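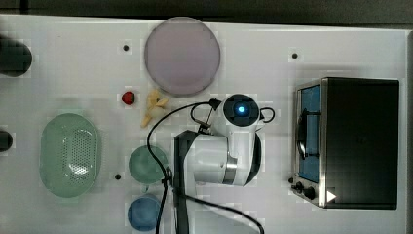 *White table, overhead view, arm between the dishes and the toaster oven.*

April 24, 2018

Gripper comparison, Flanora arm. Writing this up while I still remember which log is which.

The job was to put the Skimitz gripper and the Esposito gripper through the same pick list on the kitchen table layout, same arm, same controller, same speed cap. Both have parallel fingers. The Skimitz has the wider opening and harder pads. The Esposito is lighter and has the softer pads we ordered last July and never got round to fitting.

Layout is the usual play kitchen stuff: lavender plate, light green oval with the holes, the blue and green round ones, strawberry, banana, red squeeze bottle, toaster oven on its side of the table. Please leave the oven where it is. The collision box in the planner was measured to that position and I don't want to do it again.

Controller is the Zoltness box, firmware as it came. I tried the newer build first thing and went back after it dropped the gripper connection twice in the same run. Haven't reported it yet.

**Skimitz**

- Plate: poor. Fingers go down either side of the rim well enough but the pads slide when the arm lifts. Tilting the wrist helped a bit.
- Strawberry: fine. Needs the closing force turned right down or it shoots out sideways.
- Banana: fine if taken across the middle. The peel confuses the grasp planner, which keeps choosing the tips.
- Bottle: good. Gripped it at every attempt, though on the default force it squashes the sides in.

**Esposito**

- Plate: better. The soft pads hold the rim and I could lift it straight up.
- Strawberry: good, no tuning.
- Banana: same planner trouble, so nothing to do with the gripper.
- Bottle: see below.

Settings for both are in the shared folder. Closing force went in at 27 on the controller's scale for the small things and I left the bottle on default. Delay between close and lift was 300 ms throughout. Shorter than that and the arm sets off before the fingers have settled, most obvious with the plate.
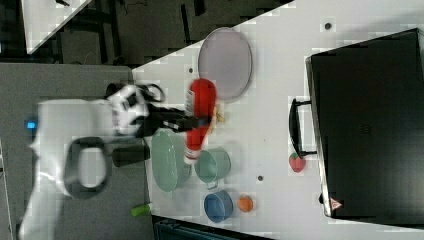 The bottle is where the two differ most. With the Skimitz it stays put once it is held, even on a quick sideways move. With the Esposito it turned in the fingers when the wrist rotated, and ended up pointing the wrong way for putting down. Slowing the wrist joint cured it but made the whole cycle drag. I would sooner try a pad with some ribbing before giving up on it.

Cables: the loops at the wrist are too long. On the far reach one of them brushed the green one and shifted it, so I threw that run away and repeated it. Needs two more clips on the upper link. I had a go with tape – no good, it lets go once the joint has turned a few times.

Cameras: the overhead view loses small items under the arm when it is folded back. The side view gets them, but the moving arm smears at the present exposure. Shorten it and put another lamp up, then redo the calibration.

To do:

- clips for the wrist cables
- ribbed pads for the Esposito
- report the Zoltness firmware fault
- rerun the bottle with both grippers at the same reduced force
- oven door handle, not attempted with either gripper yet

Skimitz is back in its case. Esposito is still on the arm, leave it on please.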